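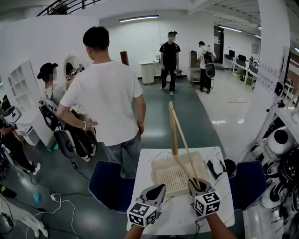 About Us

Rinulberg is a small school for table skills. We teach people to eat, serve and cook with chopsticks, from the first grip to the finer work, such as lifting one grain of rice from a plate.

The school was started by Ottavio Mazza, who learned the skill as an adult and remembers well how tired his hand was in the first month. Ilaria Sala joined him later and she prepares the lessons for children and for people who are recovering the use of their fingers.

We have 5 courses. The beginners' course is called Andus and it has no exam. After it, many students continue with Cassim, where we practise with long cooking chopsticks. These are heavier at the tip and they need a different hold, so please be patient with yourself.

Last year we received 186 students. The oldest was a retired baker, who came to every lesson and also corrected our bread.

Our rooms are on the ground floor, at the back of the courtyard. Lessons begin at 6:30 in the evening. You do not need to bring anything, but if you have a favourite pair at home you are welcome to use it. Left-handed students are taught left-handed.

A trial lesson costs 50 dollars and the fee is taken off the course if you enrol. For groups, please write to us before you come.

Last updated: May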